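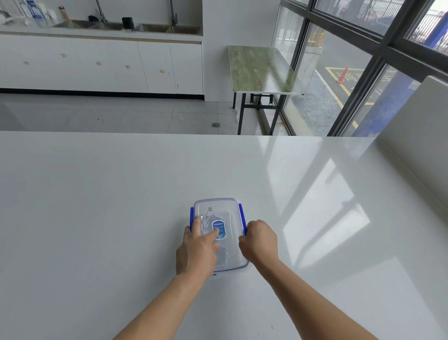

4 min read

August, 6:40 a.m. First in, so I had the cluster to myself until the others arrived. The overnight run finished without crashing and the numbers are worse than the last one. Loss is fine. Loss has been fine for two weeks and tells me nothing.

The problem is still phase segmentation on the cable clips. Zosberg splits each recording into open, take out, coil, put back, close. Opening and closing are easy: the lid has clips, the hands go to the clips, the boundary is sharp. Coiling is where it falls apart. The segmenter sees a hand moving in a loop, then a pause while the cable gets shifted in the fingers, and it calls the pause an end of phase. One clip came back with nine coil phases. I checked it by hand and there is one.

I tried the obvious thing first and raised the minimum phase length from 100 frames to 500. That removed the false splits and also removed most of the short put-back phases, which get merged into whatever comes next. Put it back to 100 and wrote a note in the config so I don't try it a third time.

White cable on a white counter is the other half of it. The mask tracker holds on while the cord is against skin and drops it the moment it hangs down over the counter. Reflections from the window make it worse. The long pale streaks get picked up as cord at low threshold, and at high threshold the cord disappears along with them. Spent an hour on a polarity check — cord edges come in pairs a fixed distance apart, streak edges don't — and it helps on straight runs. On a tight coil the edges overlap and it does nothing. 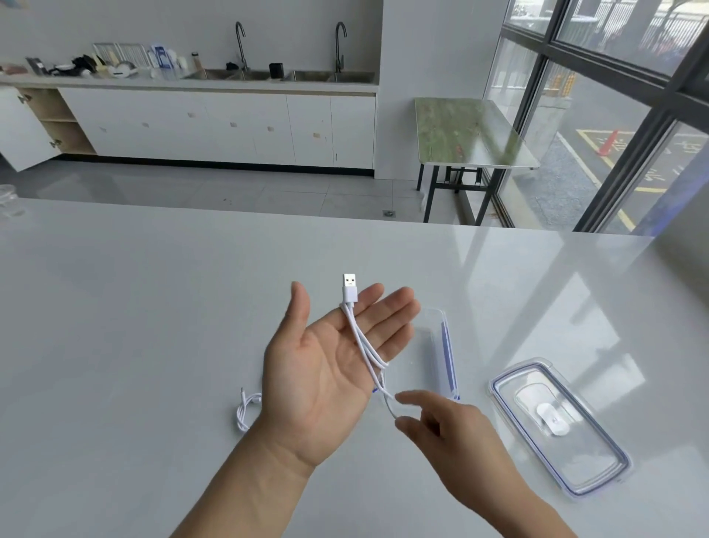 Before lunch I moved the tracker's state off pixels altogether. It now carries a chain of 3D points with a length constraint, seeded at the plug. The metal end of a plug is the one part that reliably looks different from everything near it, so I let it anchor the chain and let the rest be a guess with a variance on it. When the cord goes behind a finger the variance grows and the chain stays whole. Previously it broke into pieces and each piece got a new ID, and Nudlow, downstream, planned for three short cables.

Nudlow is its own trouble. It wants a fixed target for each hand every cycle. With a coil in the left hand the sensible target for the right is "wherever the cord is going to be," and there's no field for that. Kedir Hailu wants to add a moving frame to the message format. I would sooner predict the point on our side and send it as an ordinary pose. He says that hides the uncertainty from the planner, and he's right, but the message format is shared with Flenier and every change to it costs a week. We left it there. He took the last of the coffee.

2:15 p.m. Reran the evaluation with the chain tracker. ID switches are down a lot. Phase boundaries barely moved, as expected, given that the segmenter isn't reading the chain yet. Memory climbs through long clips and then the process gets killed at the 4000 MB limit. Found it: I was keeping every past chain for the smoother and never dropping any. Window of 5 now. It runs flat.

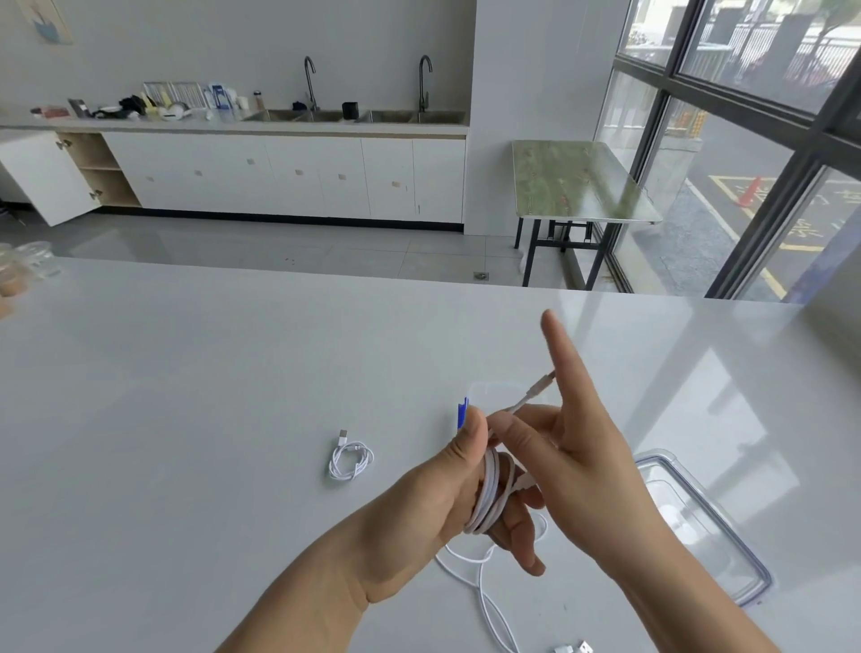 Coil held in the left hand, connector end in the right. A finished-looking second coil at left, which the tracker still confuses with the one in hand.

That confusion is tomorrow's job. Two cables of the same color, one lying still and one moving, and the association step uses distance only. Adding a motion term should be a small change. I also want a rule that a chain anchored at one plug can't jump to another plug between frames, which should have been there from the start.

Smaller items. The playback tool drops the last frame of each clip (off by one in the index, fixed). The Oh branch still doesn't build against the new headers, and I've stopped trying. Renamed "wrap" to "coil" everywhere in the label set after finding both in use for the same phase, then had to rename it again in the export script, where it was spelled out as a string.

Started the overnight run at 7:30 with the chain tracker on and the segmenter unchanged, so there's a clean baseline in the morning. Disk is at 91 percent. I need to delete the July checkpoints.

5 comments
12 shares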